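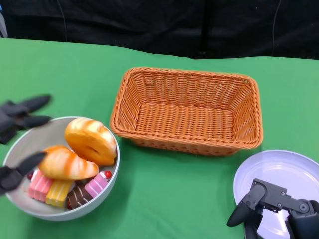

Where should families return the play-food sets they borrowed before the closure?
Sets go back to the Flidirden Toy Library at the Keskin Street entrance, between 10 a.m. and 2 p.m. on any weekday.

Flidirden Toy Library Resumes Lending With Revised Play-Food Sets

June 1, 2020

The Flidirden Toy Library has resumed lending to registered families and child care providers. Loans were suspended in the spring, and staff used the month of May to clean, sort and repack the pretend-play collection, the most frequently borrowed part of the library's holdings.

The collection now stands at 161 sets, of which 18 are bakery sets. Each bakery set is issued with a basket and a bowl. Toy donuts, croissants and cake slices are kept in the bowl between uses, and the basket is left free for children to fill as they set up a shop or serve a table. Baskets in the bakery sets are plastic, woven in the manner of wicker, and can be rinsed and wiped on both sides. The older willow baskets have been withdrawn from lending.

"The bakery sets are requested more than anything else we hold, and they were also the sets most often returned with pieces missing," said Janaína Brandão, coordinator of the library. "Families asked us for something simpler to check at the end of the day. The contents are now the same in every set of a given type, and the list is printed inside the lid of the carton."

Borrowers are asked to wash all pieces in warm, soapy water and dry them fully before return. Cloth items, including table covers and aprons, should be returned in the bag provided and will be laundered by the library. Pieces with glued decoration should not be placed in a dishwasher. Small round parts, such as the cherries on some cake slices, should be checked before each use, and any piece with a loose part should be set aside and reported. Sets containing small parts are not issued for children under three.

Loans are for 2 weeks and may be renewed once by telephone, provided that no other family is waiting. Until further notice each household may borrow one play-food set at a time. Child care providers may borrow up to four - requests for larger numbers should be made in writing. Returned sets will be held for several days before they are cleaned and issued again.

Sets borrowed before the suspension may be returned without charge through the end of the month. Missing pieces should be noted on the return slip. Replacement fees will not be applied to these loans.

The library has also reopened its waiting list for new members, which is limited to 200 households. Current members do not need to reapply. Families living in the Wokov district, who were formerly served by the Saturday van, may collect sets from the Keskin Street entrance by appointment until a new van schedule is announced.

Printed copies of the revised contents lists are available at the front desk.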